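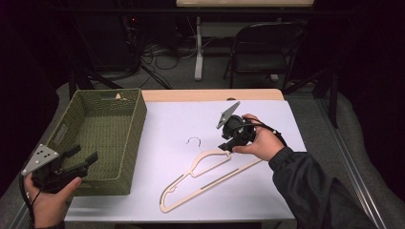 Re: [grippers] Anyone used the Vamport hand-held pair?

Kuldeep asked whether the Vamport kit is worth the money for a small outfit, and as I've had a pair on trial since July I suppose I'm the nearest thing the list has to an authority. Short version: yes, with grumbling. We use them for household jobs, the dull sort, hour after hour. A wooden clothes hanger and a green woven basket make a better test than anything in the supplier's brochure, as the hanger is thin, lies flat and is nearly the same colour as the sheet under it, while the basket gives you handle slots and a wall to bump into. If a gripper can be brought down neatly on a hanger by its hook, I'm prepared to hear the rest of the sales talk.

Kuldeep Sisodia wrote:
> We're looking at three options for collecting demonstrations by hand:
> the Vamport pair, the Tranden, or building our own again (please no).
> Hemant says the Vamport is comfortable but he only held it at a stand
> for as long as it took to drink a coffee. What I'd like to know:
> 1. Can one person use both for a full session?
> 2. How do the pads hold up?
> 3. Is the cable as annoying as it looks?
> 4. Does Ditetti answer the phone?

Taking these in the order you asked, more or less.

1. A full session

Depends what you call full. I manage 34 minutes before my left wrist starts composing a letter of complaint. Margit, who climbs, does 71 and then asks if there's any more. The weight is fine. The trouble is the angle you hold your hand at when the fingers have to point straight down, and you spend most of the time doing that if your work lies flat on a table. Lowering the table helped more than the wrist strap they sell you. Skip the strap.

2. The pads

My main grumble. They grip well, I'll give them that, and the bevelled tips get under thin things without much fuss. But look at them after some honest use: pale scratches along the top of one, scuffs on the edges of the other, and the bottom edge of the right-hand one chipped ragged. None of this has stopped ours doing the job. I do object to the leaflet calling them "long life" without saying whose. Spares come in a bag of 30, which tells you something about what the makers privately think. The linkage behind them, brass rings and all, has given me no trouble.
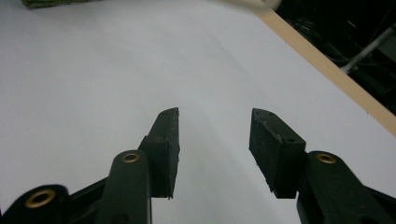

3. The cable

Yes. One from each gripper, and they find your sleeve, your chair and each other. Ravindra runs his over the shoulder and clips them to his collar, and looks like a man being slowly plugged in. It works, though. If you're tempted to leave the slack on the floor, bear in mind that you will have to walk there later. There was talk of a version without cables but I've seen neither a date nor a price - I wouldn't wait.

4. Ditetti

They answer. The first person doesn't know what a gripper is, the second one does and is very good. My replacement screws came in a box big enough for a cat. Ask for the parts list when you order, as it isn't in the carton and the parts have names you would never guess.

On price: I was quoted 471 for the pair, pads included, carriage not. The Tranden costs less, but Haruto had one on loan and found the jaws too narrow for anything thicker than a paperback, so it depends how thin your life is. As for building your own, I remember the last one. So does my thumb.

If you want to try ours before deciding, you're welcome to come over and have a go. Bring your own hanger.

Margit and I will be in most mornings from 9.30.

--
You are receiving this because you are subscribed to the grippers list.
To leave, reply with "unsubscribe" in the subject line.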